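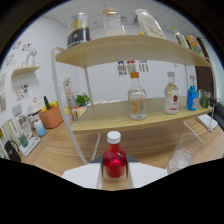 2 min read

August
By Sosina Wubshet
Filed under: Getting Started, Bookkeeping, Sales Tax

Section 3. Setting up your sales tax codes in Brevbridge

This is my favorite part of the setup, because once it's done your quarterly return practically fills itself in! You'll need your state registration number and last quarter's return.

1. Open Settings, then Tax, and click Add Code.
2. Type a short name. We like plain ones such as FOOD or SERVICE – you'll be reading them in a tiny column later.
3. Enter the rate exactly as it appears on your state's notice. Don't round it.
4. Pick the account the tax should post to. New files come with account 300, Sales Tax Payable, ready to go.
5. Click Save, then repeat for each rate you charge.

Note: Exempt sales need a code too. Set one up with a rate of zero and tick Report As Exempt, and those sales will land on their own line (so much nicer than hunting for them in the ledger).

Caution: Never change the rate on a code you've already used. Close the old code with an end date and add a new one. Editing it will recalculate every open invoice.

6. Run Report 107 and compare the total with last quarter's return. A difference of a few cents is rounding. Anything bigger usually means an item has no code.
7. To fix missing codes, go to Items, filter by No Tax Code, select up to 700 at once and choose Assign.

If you're moving over from Zuswood, import your item list first and start at step 7 when the codes are in. Section 4 covers filing dates and reminders.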